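Lodimside Community Board > Home and Garden > Moving and Storage

Thread: Storage unit in Nendton, is 500 a quarter reasonable?

gumleaf_2
We're between houses from June and need somewhere to put the contents of a two-bedroom place. The yard out at Nendton quoted me $500 a quarter for a unit the size of a single garage, plus a $500 bond. The one at Notport is dearer but it's ten minutes from work. Has anyone used either? I don't want to pay for something I never visit, but I also don't want to drive across town for the winter doonas.

parkerst
Used Nendton for most of a year. Dry, no mice, gate code works from 6 am. The bond came back in full but it took a month. Ask what happens to the rate after the first quarter, as mine went up and the letter was easy to miss.

tworivers
Notport for me. I paid $2,992 for the year with their insurance included, which is a lot, but I was in and out every week. If you're only going to open the door at each end of the lease, take the cheap one.

gumleaf_2
Did you need their insurance or could you use your own contents policy?

tworivers
They wanted to see a certificate. My contents policy only covered things in storage for a short period, so I took theirs. Ring your insurer and ask for it in writing.

Milošević
I'd do neither. Sell the couch, the fridge and the washing machine and buy second-hand when you get the new place. People pay to store furniture that isn't worth a year's rent on the shed. I've done it twice.

parkerst
Depends on the furniture. Our table was my grandmother's. And a decent second-hand fridge isn't cheap around Lodimside any more.

Milošević
Keep the table then. A table on its side doesn't need a garage.

kettle_on
I've moved a fair bit, so here's how I pack a unit. Take what's useful.

1. Measure the door as well as the floor. Our unit was wide enough inside but the roller door was narrower, and the wardrobe had to come apart on the driveway.

2. Leave a walkway down one side to the back wall. You lose some room, but you can get to things without unloading half of it. Heavy boxes on the floor, books in small boxes, labels facing the walkway.

3. Put all the bolts and screws from each piece of furniture in a zip bag and tape it to the piece itself. Don't put them in one big jar. I did that once and spent a weekend sorting bed bolts from desk bolts.

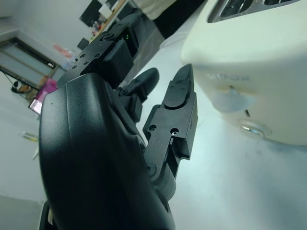

4. Prop the fridge and washing machine doors open. Clean and dry them first, and leave a tea towel over the edge so they can't swing shut.

5. Mattresses go on their flat side if you can manage it, in a proper cover. Ours stood on end and came out with a bend in it.

6. Last in should be whatever you'll want first - kettle, sheets, toolbox, winter coats.

parkerst
Agree with all of that except the walkway. In a single garage size I'd fill it right up. We never went in until moving day.

kettle_on
Fair enough if you're sure you won't need anything. I was never sure.

gumleaf_2
Thanks everyone. Leaning towards Nendton and selling the couch. I'll ask about the rate after the first quarter and see what they'll put in writing.

tworivers
Ask about the trolleys too. Notport had two and they were both out the front most mornings. No idea what Nendton does.

parkerst
Nendton has one and it pulls to the left. Bring your own.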